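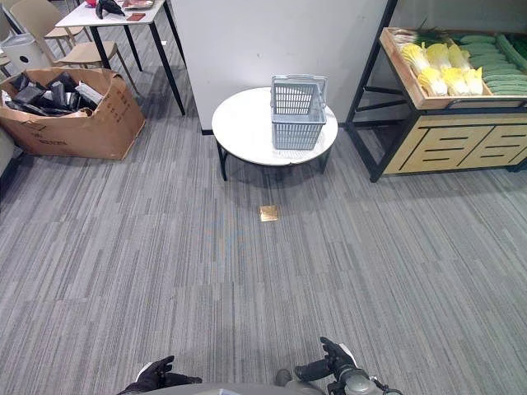
Chapter 6

Picking a Hand for the Job

When I started out I thought the arm was the exciting part. I spent months reading about joints and motors and reach, and I figured the hand was something you bolted on at the end, like choosing a drill bit. Then I watched a very nice arm fail to lift a cucumber all afternoon, and I've been a hand person ever since.

This chapter is about comparing hands and grippers in a way you can trust. By the end you should be able to set up a small trial, run it without fooling yourself, and write it up so a stranger could repeat it. You won't need much math (that comes in Chapter 7, sorry), but you will need patience and a notebook you don't mind getting lettuce on.

6.1 Start with the groceries

Most people start with the catalog. They look up grip force, finger travel and weight, pick the biggest numbers, and then go looking for something to pick up. I'd like you to do it the other way around. Write down what has to be moved, where it sits, and what it has to end up in. Only then open the catalog.

Our running example is the Menden produce task, which Nneka Yusuf and I put together one May and which my students have been grumbling about ever since. It's a shopping job: take vegetables from a tilted display and put them in a basket. Sounds easy! But think about what the hand meets along the way. A cucumber is firm and long, and it lies pressed up against its neighbors, so there's hardly any room for a finger on either side. A napa cabbage is wide and heavy at the base and then goes all frilly and soft at the leafy end. Grab the leaves and they tear. Grab the base and you need a hand that opens wide. Green onions are thin and come in bundles, and you want the whole bundle.

And then there's the basket, which I forgot completely in my first version of the task. A basket has to be held too, usually by a thin rim or a handle, and it gets heavier while you're holding it. A hand that is wonderful with cabbages may be lousy with a rim.

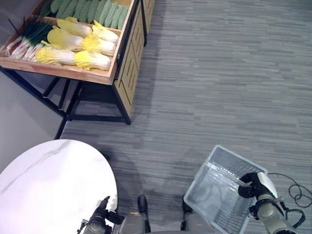 Figure 6.1 The Menden produce task. One hand holds the clear basket by its rim, with the cabbages, cucumbers and green onions still in the crate.

Take a minute with Figure 6.1 and decide where you would put your own fingers for each vegetable. Then try it at home with a real cabbage and only your thumb and first finger. I'm serious, go and do it. You'll learn more about two-finger grippers in that one minute than I can teach you in a page.

6.2 The hands we'll compare

We'll follow 4 hands through this chapter. The first is the Clonance, a hand with jointed fingers that can wrap around things. The second is the Shim, which has two flat parallel fingers and nothing else going on. It's cheap and tough, and I have a soft spot for it. The third is a soft-fingered gripper that Olumide Briggs built for his thesis and never got around to naming, so we call it the Briggs hand. The fourth is the Astmont suction cup. Suction on a crinkly cabbage leaf is as bad an idea as you think it is, but on a smooth cucumber it earns its place, and a comparison with only strong candidates doesn't teach you much.

6.3 Change one thing

Keep the arm, the camera, the controller and the vegetables the same, and change the hand. That's the whole rule, and it's surprisingly hard to stick to. Swap in a heavier hand and the arm moves differently. Swap in a longer one and the wrist camera now sees fingers where it used to see cucumbers. Suddenly you've changed three things, and you can't say which one made the difference.

Sérgio Cordeiro and I once argued over this for a whole lunch. He wanted each hand tested with the settings that suited it best. I wanted the same settings for all of them. We ended up running both, and I'd suggest you do too if you have the time. Just report them in separate tables, please, and label them.

6.4 Decide what counts before you start

Say a cucumber gets lifted, slips, and lands in the basket anyway. Is that a success? You'll be tempted to say yes if you like the hand and no if you don't. So write the rule down first. In our trials a pick counts if the item leaves the crate in the hand, is let go over the basket, and has no broken skin or torn leaves. Yetunde Nnaji added a time limit later, after a very long staring contest between a gripper and a green onion.

Our full log has 911 picks in it, failures included. Keep your failures! We'll sort ours by type in the next section, starting with slips.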